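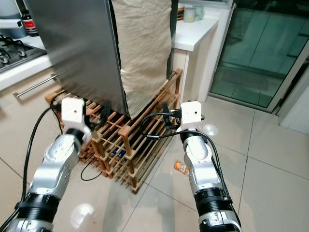 Collection agency wants payment on an old store card, should I pay something to show good faith?

Asked by Ashok Maurya, April 2012

I had a store card with Gotell when I lived in Lurnorwood. I lost my job, stopped paying, and the balance was $561 when they closed it. I haven't heard a word about it in years. Now a company called Gonmont has sent me a letter saying I owe $700 with interest and fees. The man on the phone said if I send $21 today they will "keep the file open" and not take it further. I don't mind paying what I owe but I have no paperwork left and I don't know if these people even own the debt. Should I send the $21?

3 answers

Answer from tyagi_r (marked helpful by 9 people)

Don't send anything yet. In many states a small payment can restart the clock on an old debt, so you could go from something they can't win in court to something they can. Same goes for signing anything that says the debt is yours.

Write to them and ask them to validate the debt. You want the name of the original creditor, the amount, and how they got from 561 to 700. Do it within 30 days of getting their first letter, send it certified mail with a return receipt, and keep a copy. If you dispute it in writing in that time they have to stop collecting until they answer you.

Then look up the statute of limitations for your state. It usually runs from your last payment or the first one you missed, so dig out old bank statements if you can. If you get court papers at any point, don't ignore them — even on a very old debt they can get a judgment if you don't show up.

Answer from Lou

just pay it, its only 700 and then its off your credit

Answer from m_penrose

Paying doesn't take it off your report, Lou. It gets marked paid and stays until it ages off, which is seven years from when he first fell behind. Ashok, pull your free credit reports and see what date is listed for Gotell. And stop talking to them on the phone, get it all by mail.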